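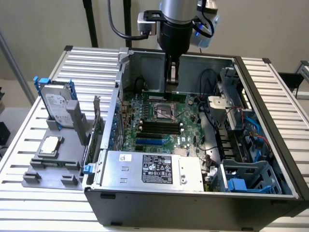
The assembly cell at Cluna, with an open Dell tower on the bench and the parts tray to its left.

Cluna keeps its working rules for robotic computer assembly in a document of 21 pages, revised each September. The engineer responsible for it agreed to go through the main clauses on condition that the discussion stayed with the rules and left out the people who had argued over them.

The document began as a checklist borrowed from Simwood, where a similar cell was already running, and the first version covered only guarding and emergency stops. "It told you how to stand near the arm," the engineer said. "It had no opinion on what the arm did to a socket." The present edition gives four pages to guarding and most of the rest to parts, fixtures and records.

The clause on fixtures is the longest. Every part to be handled must be presented in a tray with a dedicated position, and loose parts on the bench are grounds for stopping a run. A processor goes in a recessed pocket with the heat spreader facing up. A hard drive stands upright in its carrier. "If a part can be put in two ways round, somebody will put it in the second way on a Friday afternoon, so the tray has to refuse it," the engineer said. Trays are checked against a master drawing after every 500 cycles and withdrawn if a pocket is out by more than the permitted amount. Repairs with tape or packing are not allowed.

Asked whether the same strictness applied to the computer case, the engineer said it was harder to achieve. Cases vary between production batches, and a sheet-metal edge that has been bent once does not return to where it was. The rule therefore requires the position of the case to be measured at the start of each run and again whenever a person has touched it. The earlier edition allowed the operator to judge by eye. That wording was removed after a review of 579 recorded runs, in which nearly all the faults at the socket were traced to a case that had shifted on the bench.

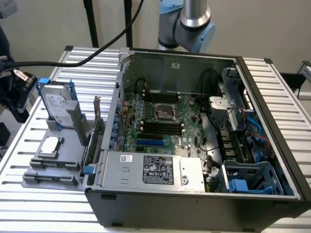

Working Practice: Sockets, Cables and Records

Sockets have a section to themselves. The contacts in a bare processor socket are easily bent and seldom worth straightening, and the rules treat an open socket as the most fragile thing in the cell. No tool may cross above one at working speed. An approach is made vertically, at the reduced speed set out in the annex, with a force limit that halts the arm and does not retry. "Automatic retry is the feature everyone asks for," the engineer said. "On a memory module I can live with it, once. On a processor it is forbidden."

Cables are covered in two places. Those belonging to the arm must have enough slack for the full range of movement and must be routed so that a loop cannot drop into the work. Those inside the computer are described as "uncontrolled", meaning that their position must never be assumed from a previous run. The engineer considers this the weakest part of the document. "We say what not to assume. We don't yet say how much clearance is enough, and people are right to complain."

Earthing is dealt with in a single paragraph, largely taken over from the rules for manual benches. The gripper is tested at the start of a shift, the bench once a month. Results are entered in Sarkar, the record system used across the site, and a missing entry counts as a failed test.

The same system holds the run records. Each must give the version of the program, the tray number, the measured position of the case and the reason for any stop. Free text is permitted in one field only. The engineer would like to remove that as well, having read entries such as "fine now", but the operators objected and the field stayed.

An outside reading of the rules was carried out by Cendance, which raised 9 points. Six have been accepted. Two concern terms that are used in different senses in different clauses, and these will be settled at the next revision. The remaining point proposed that a second person should approve every change to a speed limit, including reductions. The engineer is against it. "Slowing the arm down should need no signature. If you have a doubt at ten to five, you turn it down and write it up in the morning."

The next edition will add a clause on expansion cards, which are currently handled under the general rule for boards. A draft is with the operators for comment.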